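Fimness Workshop Tips: Looking After the Floor of a Small Robot Cell

I have been keeping small robot cells in working order for longer than I care to admit, and the part I get the most mail about is the floor. People will spend a whole Sunday fussing over a motor and then wipe the floor with whatever rag is hanging by the sink. So pour yourself a coffee and let me go through how I set one up and keep it decent, the way I'd tell you if you stopped by my bench.

Start with the frame, before any covering goes down. Run a hand along every rail and snug up the corner brackets with the long end of the hex key in your fingers, so you can't lean on it too hard. Set a straightedge across the bottom in both directions. My first cell had a low corner that I swore was a bad wrist joint, and I had the poor arm apart twice before I thought to look down. 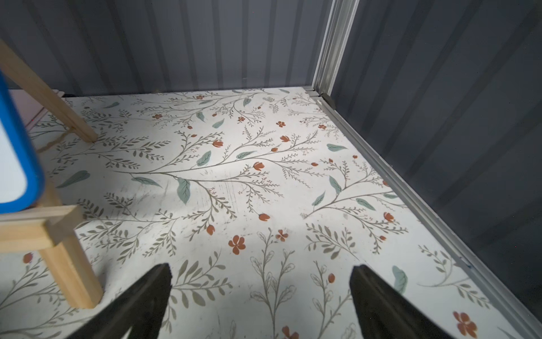

Floor coverings take more punishment than you'd think, and the first spot I look at is the middle, where both arms can reach. A fingertip that comes in a hair too low will drag, and you'll want to catch that early. Faint gray scuffs and fine scratches across a white print like this one are easy enough to find if you bring the light in low from one side. A patterned covering does hide a bit, flowers and ferns especially, so take your time over it. Try a damp cloth with one drop of dish soap, then a dry cloth, and if the mark stays put it's a scratch and you can stop rubbing.

Now, if you keep getting new marks in the same place, leave the floor alone for a while and look to the fingers. Power the arm down, support it so it doesn't sag, and feel along each tip for a burr or a bit of grit. I keep a strip of 400 paper for the burrs and a strip of 1000 for smoothing afterward, and two or three light strokes is plenty. If the tips are fine, check your resting height. I like to bring the gripper down slowly over a sheet of ordinary paper until the paper just starts to catch, then back it off and save that as the lowest point. Do it near the front and again near the back wall, because an arm stretched all the way out droops more than one that's tucked in close.

Cables next, and I'm sorry to go on about them, but they cause half the trouble I see. The one running to the gripper needs enough slack to loop up and over freely when the wrist turns all the way around. Move the joint by hand with the power off and watch the loop from start to finish. With two arms in one cell, do this with both of them reaching for the middle, which is where loops like to meet - and where you'll be glad you looked.

Anything that lives in the cell but isn't being worked with should go up on the walls. Wire baskets are cheap, and cable ties hold them to a rail perfectly well. Give each tie a tug once a month, and trim the tails flush so they can't snag a sleeve. A shallow tray is good for small things on the floor, as long as you put it back in the same place each time.

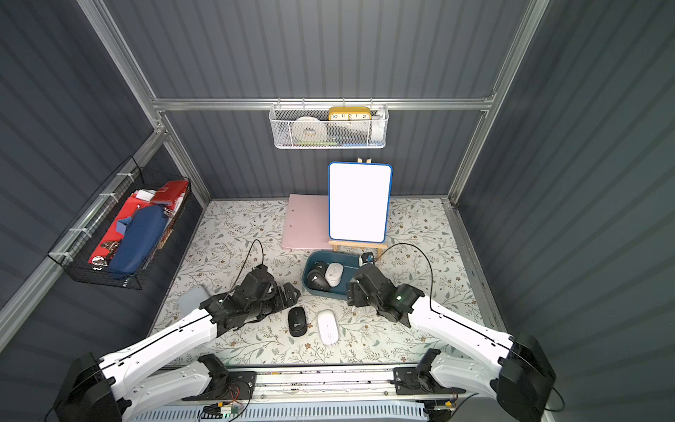
Kornél Lakatos wrote in to say that he does the paper test in the morning and again after lunch, and that on his older pair the two never quite agree until the joints have been moving for a while. He now runs 18 slow sweeps with empty grippers before he measures anything, and he wanted to know whether I thought that was overdoing it.

I don't, Kornél! A warm-up is kind to the joints and costs you very little. I'd only add that both arms should get the same number of sweeps, and that you should jot down the height you settle on. Mine are penciled inside the cupboard door, going back to a July when I still owned just the one arm, and I look at them more often than I look at the manual.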